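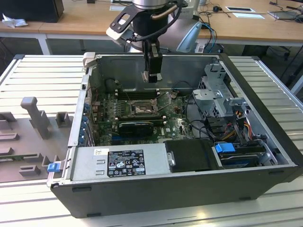 Search Steltcombe Ledger Enter keywords Go

Steltcombe's old PC program promises savings, but the math is thin

By Judite Peixoto
16 August 2023
5 comments 80 shares

Steltcombe schools will keep 2778 desktop computers in use past their planned retirement date under a refurbishing contract approved this week, and the district says the deal will pay for itself. How it will do that is harder to pin down.

The work goes to Jakedden, a repair firm on the north side of town that already handles the district's printers. Under the contract, each tower is to be opened, cleaned out, checked and given more memory or a new drive if it needs one. The machines then go back to classrooms and front offices, where the district expects them to last another five years.

Five years is a long time for a desktop that has already done one tour in a middle school computer lab. The district's own replacement policy, last revised in January, calls for retiring desktops well before that point. Asked which of the two documents now applies, a district spokeswoman said the policy was "under review."

Supporters of the plan have a fair point to start with. Plenty of office towers get thrown out with nothing much wrong with them. The cases open without a fight, the memory sits in plain slots, and a drive can be swapped by anyone who has done it a couple of times. A full-size tower is a far easier thing to keep alive than a thin laptop with its battery glued in.

But easy to open is one thing and worth opening is another. The contract pays Jakedden a flat fee for every tower that crosses its bench, including the ones that turn out to be scrap. The firm expects 10 percent of them to fail inspection. The district could not say where that number came from, and Jakedden did not supply any test results to back it up. If the real share is higher, the district pays the same fee and ends up with fewer computers.

There is also the matter of what runs on them. Older processors can be left behind when operating systems move on, and no amount of fresh memory fixes that. The staff report gives the subject one paragraph and says compatibility will be "assessed as needed."

The report compares the cost of the program with the cost of buying a new desktop for every seat. On that basis the savings look large. It does not compare it with buying fewer machines, or with sharing carts of laptops between rooms, which two schools in the district already do.

Parts are the other soft spot. Potgieter, the salvage dealer that lost out on the contract, had offered to take the whole lot away and pay for it by weight. Its bid letter argued that power supplies and graphics cards for towers of this age will get harder to find every year – a losing bidder would say that, of course, but the staff report doesn't answer it. Jakedden says it will strip failed machines to feed the working ones.

Data is handled a little better. Drives that come out of the towers are to be wiped at the Jakedden shop and logged by serial number, with the log sent to the district each month. Drives that stay in are to be wiped too.

The first batch comes from Dulness Elementary, where the library and the front office will make do with loaners in the meantime. The district has not set a date for the second batch. A progress report is due in January.

5 comments – log in to join the discussion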